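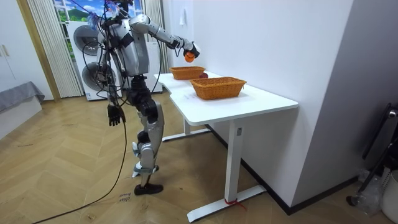 Humanoid at the desk station with an orange ball in the raised hand, two wicker baskets on the tabletop.

Multi-Fingered Hands on a Full Humanoid: Hernel and Wumano Compared
Forum: End Effectors and Manipulation

ksatti_lab
Posted 15th March

Members of this section have asked for a comparison of the Hernel and Wumano hands under conditions closer to a home than to a bench. Our laboratory has now completed the first part of that work, and I am posting the results for comment.

The task is a transfer between two open baskets on a desk. The robot takes one small object from a basket, lifts it clear of the rim, and releases it in the other basket. Each hand was given 200 attempts with the same controller, the same objects, and the same operator at the stop button. An attempt was scored as a success only if the object was released inside the second basket without contact with the rim during the lift.

The Hernel hand completed 142 attempts under that rule. The Wumano hand completed fewer, and I am holding back its total until we have reviewed a group of attempts in which the arm stopped early for reasons unrelated to the hand.

Comments on the scoring rule are welcome before we begin the second part in June.

Khurram Satti

wristroll
I thank the original poster for sharing this before the final report. I do, however, have a concern about the rim rule. A person who brushes the side of a basket while lifting an object has not failed at the task. By counting contact as failure, the test measures the accuracy of the arm as much as the quality of the hand. If the shoulder is off by a small amount, both hands will be marked down for it.

I would suggest reporting two scores: one for release in the correct basket, and one for release without contact.

ksatti_lab
The point is a fair one. We adopted the stricter rule in order to protect the fingers. The Wumano fingertips have an exposed seam on the thumb side, and a woven rim catches on it. We judged that a hand which cannot avoid the rim would not last in regular use.

I have no objection to reporting both scores, and the logs will allow us to do so for the attempts already completed.
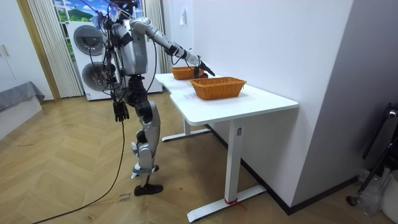
Reach into the farther basket, with the other arm held down at the side.

dockside_mech
I must disagree with both of you to some extent. The far basket is the harder of the two, and the difficulty lies in the approach. The hand must come over the rim with its fingers already partly closed, and on most controllers the wrist camera loses sight of the object at that moment. The question is therefore what the controller does during the last part of the reach, when it has no useful picture.

Could the original poster state which camera was used and whether the hand was closing on contact or on a fixed schedule?

ksatti_lab
The camera is a Vistiser unit in the head, with no camera at the wrist. The Hernel hand closes on contact. The Wumano hand was run on a fixed closing time of 700 milliseconds, as its contact signal was too noisy to use with our present filter.

dockside_mech
In that case the comparison is not yet a comparison of hands. One hand was permitted to feel the object and the other was not. I do not say this to be discouraging — the work is useful — but the title of the thread claims more than the method supports.

olaniyan_user
I would offer a partial defense. Our group runs the Olaniyan controller with both hands, and we also found the Wumano contact signal difficult to work with. A buyer will meet the same problem on the first day. If a hand cannot be run on contact without a special filter, that is a property of the product as delivered, and it belongs in the result. It should simply be stated clearly next to the score.

wristroll
I can accept that, provided the Hernel hand is also tested on the fixed schedule. The reader would then have one condition that is the same for both.

ksatti_lab
Agreed. The second part will include a fixed closing time for both hands and contact closing for the Hernel hand. I will ask the moderators to amend the title. We will also log rim contact separately from release, as requested above. 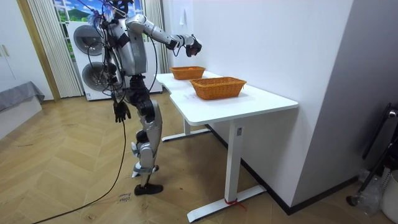

Hand above and behind the farther basket, fingers slightly curled.

newgrad_controls
Should the closing speed be the same for soft objects and hard objects when a hand is run on a fixed schedule?

olaniyan_user
A slower closing speed is usually the better choice for soft objects, as it gives the fingers time to settle before full force is applied. For hard objects the speed matters less than the force limit. We keep 2 settings and select between them before each block of attempts.

dockside_mech
I would add that the force limit should be checked again whenever the fingertips are replaced. New pads grip more firmly than worn ones, and a limit chosen on old pads may be too high.

ksatti_lab
We will record the pad condition at the start of each block. The revised test sheet will be attached to this thread once the laboratory has approved it, and further objections to the scoring rule may be posted until then.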